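Collecting demonstrations for the Fludden project: notes on our second round

2022-03-26

Over the winter I was asked to take responsibility for the demonstration set that supports the Fludden project at Ivirthorpe. Several colleagues have since enquired how the work is organised, and I set out the present arrangements on these pages in my own name. The views expressed are mine and should not be read as the position of the group.

The purpose of the set is modest. We require a body of examples in which a simulated arm carries out ordinary household tasks under the control of a person, so that a learning system may be trained to reproduce them. The tasks in this round concern cabinet fronts and small items lying near them. Daniyal Ghumman drew up the task list in December, and it has changed very little.

Each session is conducted by one operator and one reviewer. The operator guides the arm by means of a hand controller and views the scene from the wrist. The reviewer sits apart, sees the same view with a short delay, and decides whether the attempt may enter the set. We had at first allowed operators to judge their own attempts. Kyriaki Kalogeropoulos compared the two methods and found that operators were lenient towards their own hesitations, particularly late in a session, and the practice was discontinued.

Scenes are produced by a tool which we call Moschos. It places the furniture, selects the surface materials and sets the lighting before the operator takes control. Variation in materials has proved more important than we expected. A system trained on plain surfaces did poorly when it was given wood grain or tiling, and for this round we asked that strongly patterned surfaces be used throughout.

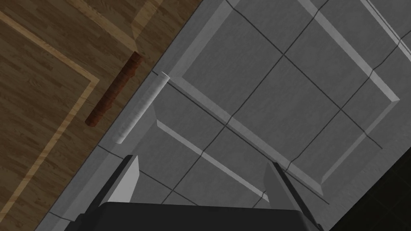
Wrist view in simulation, with the gripper open over the tiles. The white rod lies beside the cabinet panel, parallel to the handle.

Arrangements of this kind receive particular attention in review. The rod and the handle are both long and rounded, they lie close together, and they point the same way. A system that has learned only to seek a long shape may confuse the one with the other. Christos Manolakis has therefore proposed that every such layout be recorded with 3 different instructions, the layout itself being left unchanged. I support the proposal, although it lengthens the sessions considerably.

We have also revised the rules on failed attempts. In the first round these were deleted at once. They are now retained in a separate store, marked with the reason for rejection, and may be consulted by anyone working on the project. Of the 19 attempts rejected in the most recent review, 4 were refused solely on account of a long pause before the fingers closed. Tormod Lundgren considers this too strict – a pause, in his view, is part of how a careful person works – and the matter remains open.

A further difficulty concerns shadows. Some scenes contain very dark regions in which little can be made out, and operators tend to steer away from them. The resulting examples give the system scarcely any experience of such regions. Achilleas Alexiou is preparing a version of the lighting settings for Moschos which should make the dark areas less severe without removing them altogether.

The written guidance for operators has been shortened to two pages and will be reissued when the question of pauses has been decided. Colleagues at Zerninthorpe who wish to take part in the next round should write to me beforehand, stating which controller they have available.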